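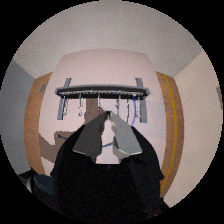

Joraseck Event Desk
Registration and scheduling software for technical meetups and developer groups

5 min read

Joraseck Event Desk is a hosted service for organizations that run regular meetings for programmers, engineers and technical staff. It keeps the member list, the calendar, talk proposals and room bookings in one account. The product is developed and supported by Flukik and is offered to nonprofit groups, university departments and companies.

Member records
Each account holds up to 2000 member records. A record contains a name, an email address, the date of joining and any topics the member has chosen to follow. Members may edit or delete their own records at any time. Organizers may import an existing list from a spreadsheet, and duplicate addresses are flagged for review before the import is completed.

Talk proposals
Members submit proposals through a form that the organizer can edit. The standard form asks for a title, a short summary, the expected length and any equipment the speaker will require. Proposals may be open to comment by all members or limited to reviewers. Once a proposal is accepted, the speaker receives a confirmation and the talk is placed on the calendar as a draft.

Registration and waiting lists
An event may have up to 200 confirmed places. When these are filled, further registrations go to a waiting list, and places that become free are offered in order of registration. An offer remains open for the period set by the organizer. Reminders are sent by email only.
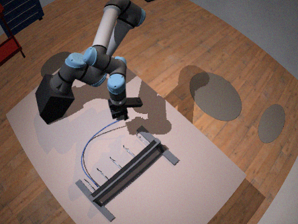

Roles and permissions
Three roles are available: owner, organizer and reviewer. An account must have one owner and may have up to 5 organizers. Ownership may be transferred from the settings page, subject to confirmation by both parties.

Calendar feeds and data export
Public events are published as a standard calendar feed. Member data, attendance records and proposals may be exported as CSV files by the owner. Exports are available for the life of the account and for the closing period stated in the service agreement.

Availability
Version 778 is the current release and has been supplied to all accounts since 27th April. The older proposal form will be withdrawn in September. Groups that still use it should move their open proposals before then; instructions are in the organizer guide, section "Forms."

Support
Account questions should be addressed to Geeta Dubey, Customer Accounts. Questions on imports and exports should be addressed to Fulgencio Herrero, Technical Support. Please include the account name in all correspondence.

14 shares | 3 comments

© Flukik. All rights reserved. Contact | Terms of service | Back to top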